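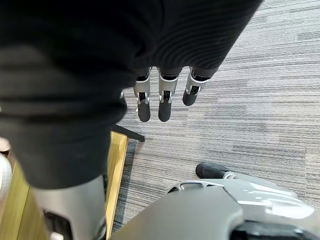

Ribbed black sleeve, silver knuckles, rubbery-looking black fingertips, gray carpet tile.

I spent most of a morning in January at Miseck, a small company that is trying to teach a two-handed robot to do chores. I went because my sister keeps telling me she'll stop doing laundry the minute one of these things goes on sale, and I wanted to know what to tell her.

The short version is that she should keep her hamper.

I have worked in a commercial laundry, in the finishing room at Plumel, and later on the floor at D'Souza packing hotel linens. So I have a fair idea of how much handling a towel gets between the dryer and the shelf. People who write about household robots usually ask whether the machine can fold a shirt. I'd ask whether it can fold the shirt after it has fallen behind something, with one sleeve inside out, while a dog stands on the other one.

What I saw at Miseck was slower than I expected and also more careful. Tolera Yilma, who runs the trials, had the robot folding hand towels when I came in. It took 11 tries to get 2 towels I would have let out of the finishing room. The others were folded, in a way, but the corners were off and the edges wandered. When it missed a corner it went back and felt for it again, which I liked. A new hire does the same thing.

Tolera doesn't oversell it. I asked when it would be ready for a house and got a shrug, then a long answer about grip. Cloth has no fixed shape, so the hand can't learn where the towel is once and be done with it. A cup stays a cup. He said dishes are further along than laundry for that reason, and that bathrooms are further off than either.

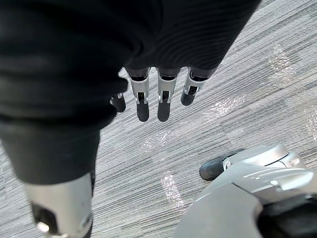 Page last changed in January: fixed the number of tries, which I had wrong.

The fingers are the part I kept looking at. There are metal links with pins at the knuckles, and then a dark rounded pad on the end of each one. Close up they look more like something from a bicycle shop than a person's hand. The sleeve covers the back of the hand and stops just above the fingers.

On the shop floor I think the answer is different. At Ilholm, where a friend of mine works, they have had a machine feeding flat sheets for years. It does one job, in one spot, with the same size sheet all shift. It has no hands to speak of and it doesn't need any. If you can make the work come to the machine the same way every time, the machine can already do it. A house doesn't work like that, and I'm not sure I'd want to live in one that did.

I timed myself when I got home. A basket of 13 towels took me around 12 minutes, with the radio on and one phone call. I'm out of practice.

I told my sister all this and she asked if it could at least match socks. I forgot to ask. I'll write to Tolera and add it if I hear back.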